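Horrocks Table Covers: Your Questions Answered

Last updated Monday, July 20, 2020

We sell wipe-clean covers for kitchen, craft and work tables. The questions we get asked most are answered on this page. If yours is missing, use the contact form and we will reply as soon as we can.

Which cover should I choose?

There are two in the range. Groka is the grid cover, pale grey with thin black lines. Rirkix is the same material and the same grey with no lines. People who cut fabric, lay out paper or roll pastry tend to go for Groka. For a table you only eat at, Rirkix is the quieter choice. They cost the same.

How do I measure my table?

Measure the length and the width of the top, then decide how much you want hanging over the edge. Add the overhang twice to each measurement, once for each side. For a 7 cm overhang you add 14 cm to the length and 14 cm to the width. Measure an old table in more than one place, as the sides are not always parallel.

For a round table, measure straight across the widest part and order a square piece. You can trim it yourself with sharp scissors. The cut edge does not fray and does not need hemming.

What is the longest piece you can cut?

2,000 mm in one piece. For a longer table you will need two pieces laid edge to edge. With Groka, order both at the same time so that we can cut them along the same line of the grid.

Can I use the grid for measuring?

Only as a guide. The lines are there to help you keep things straight, and they are good enough for squaring up a card or a placemat. The cover can stretch slightly when it is pulled, so use a ruler for anything that has to be exact.

Mine arrived rolled and will not lie flat. What should I do?

Unroll it, turn it over and leave it face down overnight in a warm room. Do not iron it and do not use a hairdryer. Covers delivered in cold weather take longer, and one sent out in February may need a couple of days. If the ends still lift, roll it loosely the other way for an hour and try again.

Why do the lines look bent near the edge of the table?

The cover follows the shape of whatever is under it. On a table with rounded corners the grid will curve where the material goes over and down. Smooth it from the middle outwards with your hands until the lines on the flat part look even. A small curve at the edge is normal and is not a fault.

Is it heatproof?

No. Ordinary mugs and warm plates are fine, but pans and oven dishes need a mat or a trivet under them. Heat damage leaves a shiny patch that cannot be removed.

How do I clean it?

Wipe it with a damp sponge and a little washing-up liquid, then dry it with a cloth. Do not put it in the washing machine. Avoid bleach and scouring pads, which dull the surface. Sticky marks usually come off if you lay a wet cloth over them for a few minutes first.

Will felt pen and food colouring stain it?

Wipe them up straight away and they should come off. Left overnight, red and purple are the worst. Turmeric will leave a yellow mark on either cover. It fades in time if the table gets daylight.

Does it slip?

Not much on painted or varnished wood. On glass it can move, so we suggest the Hirner underlay, a thin felt sheet sold by the metre. Cut the underlay 4 cm smaller than the table top all the way round so that it does not show.

Can I return a cover?

Uncut stock sizes can be returned unused within 57 days. Pieces cut to your measurements can only be returned if they are faulty or the wrong size.

Do small specks and smudges show?

On pale grey, some do, mostly when the light comes in low from a window. They are easier to see on large clear areas than on a table with things on it.

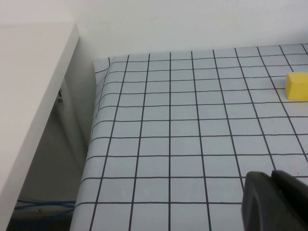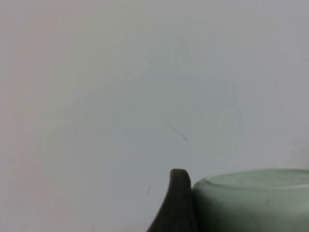 The grid cover is in the first picture, with faint specks and smudges on the grey.

Customer comment

We've had the grid one on our kitchen table since the winter and I'd agree about the specks. Crumbs don't bother me but dried splashes of tea do, and I only notice them in the morning. One thing I'd add to the cleaning answer: lift the cover now and then and wipe the table underneath as well. Ours had flour under it right along one side. I'd also order a bit more overhang than you think you need. I went for the smallest and it looks mean on a thick table top.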